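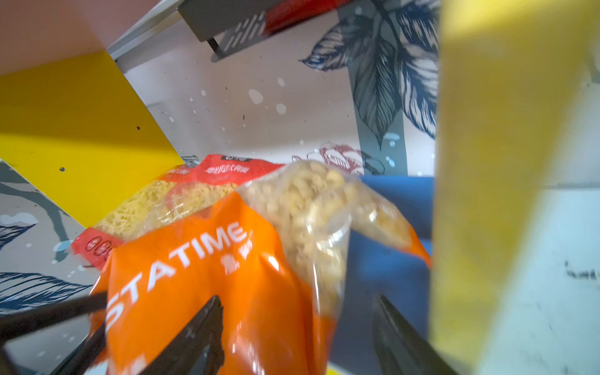 Collecting grasp examples, part 2: soft bags

Posted by Jahangir Rathnayake, Aug 19, 2023

Bags of pasta are my favourite thing to teach with (macaroni especially!) and they're a pain, so go slowly. Start recording before the arm moves. Bring the fingers in on either side of the bag, close until the film crinkles, then wait a moment before you lift. I do 24 tries per bag and change the spot and the angle each time.

Keep your fumbles, but tag them as misses - our Grustlow set has 51 and I'd happily take more. Swap the neighbouring packages whenever you change bags, then save and start the next one.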